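### 3.2 What the fasteners did over the winter

By the end of December we had 91 returned questionnaires and a drawer full of lint. The lint was not part of the original design. Participants had been asked to report how often the closures on their household goods failed, and several felt the point was best made by mailing us the evidence.

Complaints fell heavily on hook-and-loop. Owners of the Duteck garment bag wrote that the strip "gave up," "went bald," or, in one case, "is now mostly dog." The Prondov lunch cooler did better, though its owners also admitted to opening it less. We had assumed that wear would follow the number of openings, and for the first 200 cycles on our bench it did. After that, dirt took over. A strip kept clean on the bench held most of its grip, while one that had spent the same period in a kitchen drawer in Ventura held onto everything except its partner.
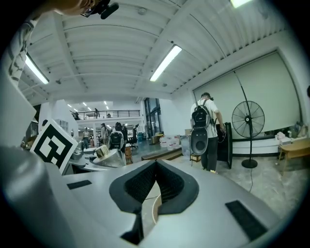

**Figure 2.** Two black hook-and-loop strips on a light gray surface, the shorter one at left and the larger one at right.

Zippers drew fewer complaints but angrier ones. A failing strip gets worse slowly and gives its owner time to adjust – people pressed harder, then folded the flap over, then bought a clip. A zipper works until the morning it doesn't. Respondents rated a single zipper failure as more annoying than months of weak hook-and-loop, even where the repair cost was the same.

Snaps were barely mentioned. We would like to credit the snaps, but the Flurier catalog from which we drew the sample sells very few of them, and one respondent appears to have described a button.

Cleaning advice was the other surprise. Of the respondents who owned a hook-and-loop product, 80 percent said they had never cleaned the strip and did not know it could be cleaned. Those who had tried used a comb, a toothbrush, or another piece of hook-and-loop, the last with mixed feelings. On the bench, a stiff toothbrush worked best. It took 2 minutes per strip and ruined the toothbrush, a cost we have left out of the totals in Section 4.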